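Print this page
E-mail this page

Sokura shared workshop build
Progress report to the Fidodness small grants desk, October
Prepared by Zdenka Jurić, for Samina Hashmi

Dear Samina,

You asked for a report that says what we've done with the money and, your words, "fewer adjectives this time." I will try.

The short version: the hand-held grippers work, the table is full of packaging, and the arm they are meant to teach is still in a box marked Ratanaporn. We are 17 sessions in. The grant stands at $644 unspent, all of it promised to the arm's mounting plate and a power supply that doesn't hum.

Since the last report Taner Ateş has redrawn the finger mounts. The old ones held up well until somebody squeezed them. The new ones are thicker at the root and take the same screws, and we have stopped buying glue.

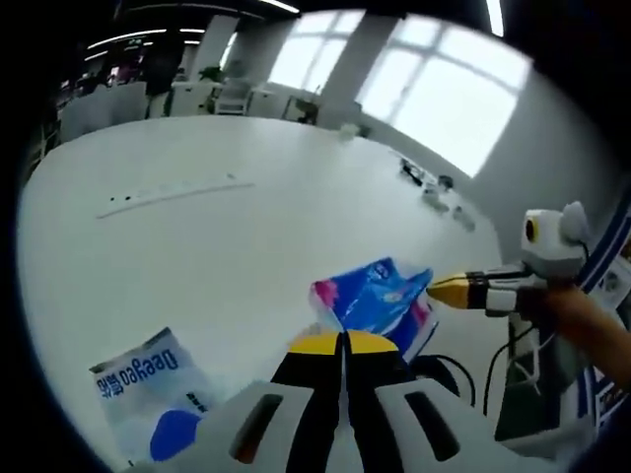

Sunee Kaewkla runs the recording sessions, two grippers at a time. She wanted soft things on the table because soft things are what people at home will want picked up, and because Taner had been practicing on wooden blocks and getting smug. Plastic packaging cured that. It creases, it slides, and it never sits the same way twice.

Cables remain our weak point. Each gripper trails one, and with two people working across a table they find each other with real affection. Taner has tried a coiled lead, a longer lead and a stern talk. The coiled lead is ahead so far.

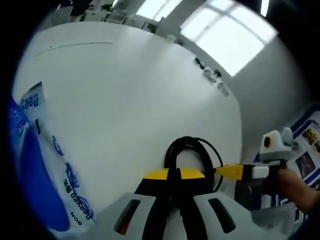
Two grippers at the big table, with the coiled cable looped up behind the nearer one.

On software, Nadège Lacroix has the logging tool (we call it Drivov, for reasons lost to a late evening) saving both grippers to one clock. Before that, the left hand was living a moment ahead of the right – fine for jazz, less so for training data. She also wrote a replay viewer, so we now catch a bad take the same day.
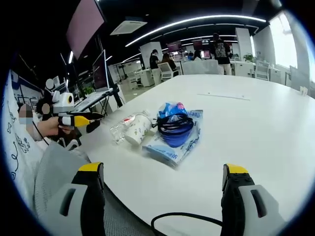
Reading time: 3 minutes

Objects next. The current set includes a plastic water bottle, a paper cup and a printed plastic bag. The bottle is the easy one and everyone asks to do the bottle. The cup dents if you're careless, so it doubles as a free force sensor. The bag is where we spend our time, and Sunee has rewritten the instructions for it 5 times. The latest version tells people to go for a fold and stay off the flat parts, and takes are noticeably cleaner.

We also changed how takes are labeled. Previously each one was "good" or "bad," depending on who was typing and whether they'd had lunch. Now there are three labels: usable, usable with a fumble, and discard. Nadège argued for keeping the fumbles, on the grounds that the arm will fumble too and ought to see how people get out of it.
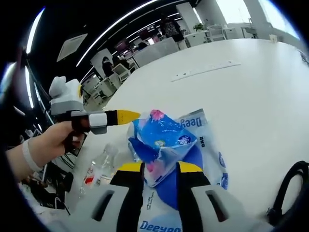 Still open, in the order they annoy me:

- Mounting plate. The drawing is done and the shop wants a deposit. Please confirm we can pay it from the remaining balance.
- Fingertip pads. They wear at the corners, and we need a spare set per gripper.
- Cable strain relief. Taner has a clip design he is confident about. He was confident about the glue.
- Workshop hours. We share the table and lose the late afternoon when other members need it.

By the next report I expect the arm to be out of its box and bolted down. I do not expect it to fold anything. If it can close on the bottle and let go again when asked, Sunee is buying the coffee, and that will not be charged to the grant.

Receipts are attached in one file, with apologies for the one that went through the wash.

Zdenka

Print this page
E-mail this page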